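Werkstattbuch Ovby, Keramik und Glasuren
30. April 2020
Eintrag: Ekene Sani

Teller aus der Petrol-Reihe, erste Durchsicht

Endlich sind die Teller da, auf die ich seit Januar warte! Der Ofen war heute früh weit genug runter, dass ich den Deckel aufmachen konnte, und ich habe erst mal nur dagestanden und geguckt. 17 Stück im Brand, davon 2 mit Nadelstichen im Spiegel, der Rest sieht richtig gut aus. So eine Quote hatten wir mit dieser Glasur noch nie (wer die grauen vom letzten Jahr noch kennt, weiß, was ich meine).

Glasur ist Drastow 63, in der Mischung mit etwas mehr Kupfer, wie im Januar besprochen. Zweimal getaucht, den zweiten Gang kurz. Auf den Probekacheln war der Ton grüner, auf dem Teller kommt er dunkler und tiefer, was mir viel besser gefällt. Tageslicht und Deckenlampe machen übrigens einen großen Unterschied, bitte nie unter der gelben Lampe am Regal beurteilen, da sieht alles nach Moos aus.

Was mich am meisten freut, sind die Ringe am Rand. Beim Abdrehen hatte ich Sorge, dass sie zulaufen, die Glasur steht ja ordentlich dick in den Rillen. Sie bleiben aber klar lesbar! Man kann mit dem Daumennagel von außen nach innen fahren und spürt jede Stufe. Der Spiegel in der Mitte ist dagegen glatt und glänzt eine Spur mehr als der Rand. Ich hätte diesen Unterschied gern absichtlich so geplant, er kommt aber wohl davon, dass die Glasur auf der Fläche ruhiger ausfließt.

Einen der guten Teller habe ich auf den weißen Tisch gelegt. Auf Weiß sieht man die Farbe am ehrlichsten, und daneben steht eine kleine Wasserflasche. Das Blau von Deckel und Etikett ist auch ganz praktisch, neben einem kräftigen Blau merkt man erst, wie viel Grün im Petrol steckt.

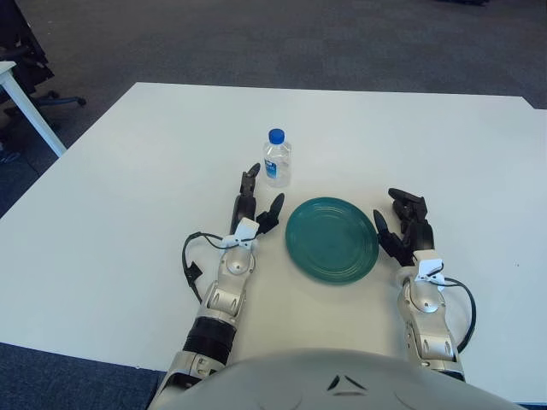
Prüfungen

Wackeltest: alle Teller einmal auf die Glasplatte gestellt und am Rand angetippt. Einer kippelt minimal, Fuß nachschleifen reicht.

Klang: hell und sauber bei allen, auch bei den beiden mit Nadelstichen. Kein Scheppern, also vermutlich keine versteckten Risse.

Wasser: bei einem Teller Wasser in den Spiegel gegossen und über Mittag stehen lassen. Unterseite danach trocken, auf dem Küchenpapier kein Rand. Den Test über Nacht mache ich noch mit einem zweiten Teller.

Besteck: mit Messer und Gabel kräftig über den Spiegel. Graue Striche vom Metall, die mit Scheuermilch komplett weggehen. In der Glasur selbst sehe ich unter der Lupe nichts.

Stapeln: da müssen wir noch ran. Die Ringe geben dem Stapel guten Halt, aber der Fußring vom oberen Teller sitzt genau auf der Kante zum Spiegel und reibt. Fußring beim nächsten Satz etwas enger drehen, dann liegt er innen auf. Bis dahin bitte immer Filz dazwischen.

Offen

Die Nadelstiche. Beide Teller standen unten hinten. Ich tippe auf Staub vor dem Glasieren, kann aber auch am Platz liegen. Nächstes Mal stelle ich dort zwei hin, die ich vorher besonders gründlich abgeschwammt habe, dann sehen wir weiter.

Spülmaschine ist noch gar nicht probiert. Den kippelnden nehme ich dafür mit nach Hause.

Omoregie hat nach Suppentellern im selben Ton gefragt. Bei der steileren Wand würde ich erst drei Proben machen, die Glasur läuft da bestimmt anders. Große Lust darauf hätte ich! Für den ganzen Auftrag wären es 400 Teile, flach und tief zusammen, das müssen wir mit dem Ofenplan abgleichen, bevor jemand zusagt.

Bei Bitari Ton nachbestellen, dieselbe Masse wie bisher, und nach der Chargennummer fragen. Der Eimer mit der angerührten 63 steht unter dem Waschbecken, Deckel ist beschriftet. Vor Gebrauch sehr gut aufrühren und sieben, sie setzt sich schnell ab.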